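In defence of the plain full stop

I have a cousin in Clekley who ends every message with a full stop, and for the longest time I thought she was cross with me. "See you at the station." Well, what had I done? I'd fret about it all the way there, and then she'd be on the platform with a bag of warm sausage rolls and a hug that nearly took my hat off. She'd simply been taught to finish a sentence properly, bless her, and saw no cause to stop when somebody handed her a telephone.

I've been thinking about her since the last update to Rerari, the messaging app that our whole family moved over to in April (after a good deal of grumbling, mostly mine). It now suggests a reaction to every message before you've had a chance to think of one yourself. You open a note from your sister about her boiler and there they are, 8 little faces lined up along the bottom, waiting for you to prod one. Kiss, the app we used before, did something of the kind, but you had to go looking for it, and I liked it a great deal better for that.

I don't want to sound like an old misery. I'm fond of the little faces! I send the dancing one far more than a grown woman should, and there was a week when my nephew and I spoke in nothing but vegetables. What bothers me is being hurried. When the answer is already sitting there you take it, and the boiler gets a sad face, and your sister never hears that you've been without hot water too and know a decent plumber in Dalbridge.
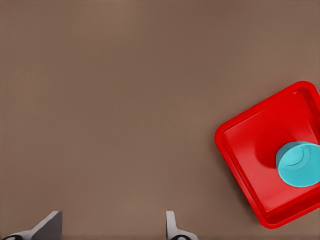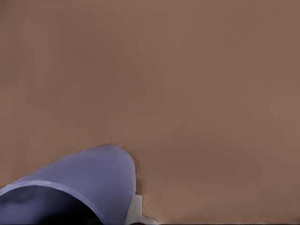
When I grumbled about all this in my last newsletter, a reader called me unfair, and I've been chewing on the letter ever since, as it was a good one. The suggested faces, it said, were the only reason the writer's father answered at all. He has stiff hands and typing two lines can take him 30 minutes, so a thumbs up from him in the morning means he's out of bed and has had his tea, and please would I leave the thumbs alone.

I felt rather small after that, I don't mind telling you. Of course a quick tap can carry as much love as a page of writing, if you know the person tapping. So I'll shift my ground a little. Keep the row of faces, and let people who find them a help have them as big as they please. But give the rest of us a switch, somewhere easy to find and with a sensible name on it, so that we can have a blank box and a blinking line and a moment to work out what we mean.

I've written to Rerari to ask for one and have had a very polite automatic reply (with a smiley in it). In the meantime I've taken to putting full stops on the end of my own messages. My cousin approves. My nephew has rung 2 times to ask whether I'm all right, and we had a lovely long chat on both occasions.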